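2020-03-30
By Loubna Badawi

The Alaoui Comeback, Part Whatever

Flukska put out its spring tag team special over the weekend, taped back in January in front of a crowd that had no idea how good it had it. I watched it on my couch in a sweatshirt I have now worn long enough to consider part of my gimmick.

The main event was supposed to be the farewell of the Alaoui Brothers. If that sounds familiar, it's because they also said farewell in 2006, and then again at a county fairgrounds where the ring ropes were two different colors. The older one is a terrific wrestler and a terrible retiree. He left his boots in the middle of the ring, took a long bow, wept a little, and then went back for the boots. They were new, I guess.

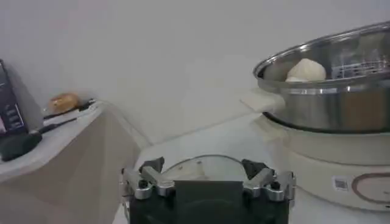 Their opponents were Tisska and Jesano, who have been a team for 2 months and have already broken up twice on the company's podcast. Tisska does the flips. Jesano stands on the apron looking like a man waiting for his table at a busy restaurant, and then he tags in and throws somebody at the turnbuckle so hard that the ring announcer moves his chair. I could watch it all day. The finish was a mess – the referee was looking at the wrong corner, and the wrong Alaoui got pinned – but the crowd counted along anyway and went home happy.

The whole show runs 91 minutes, and a good chunk of that is a backstage segment about a stolen gym bag. The bag has its own entrance music now. I have wrestled on cards where I didn't.

As for live shows, everything I had booked is off, and I won't pretend to know when that changes. Flukska says it has enough matches on tape to keep posting for a while, so expect more gym bag.

If you have old fairgrounds footage of that second Alaoui farewell, reply to this email. Mine has somebody's hat in it.

You are receiving this newsletter because you signed up on our website. Unsubscribe | Update your preferences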